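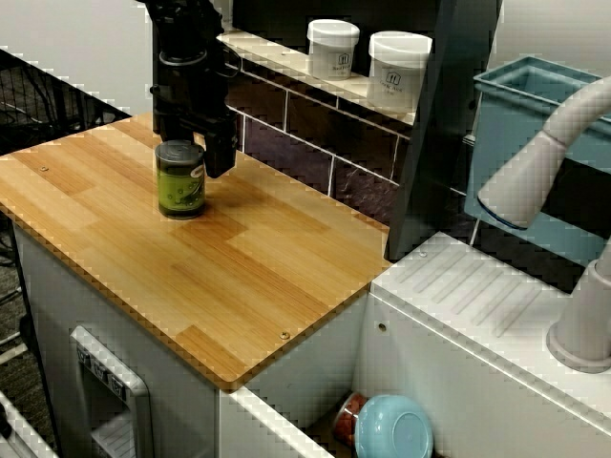 Kitchen tasks in household robotics

Kitchen tasks are a group of chores used to judge whether a machine can work in an ordinary home. They include moving tins and jars, loading a sink, wiping a worktop and putting dishes away. Trials are often held in small mock kitchens, some of them built from toy units, where a single arm with a parallel gripper handles one object at a time.

State of the art

Picking up an upright can from a clear surface is regarded as an easy task. Bowls lying on their sides, objects in narrow gaps and screw lids remain harder. In the Norkik trials, led by Jaruwan Intarasuk and Silviu Iordache, an arm completed 214 of 329 attempts at tidying a worktop. Most failures came when the can was placed close to a wall or tap.

Outlook

Nele Dreßler has argued that single chores are nearly solved but that a full clear-up — 15 steps in her Istlow test — is not. As of June, the longest run without human help in that test stood at seven steps.

See also

Istlow test
Parallel gripper
Service robot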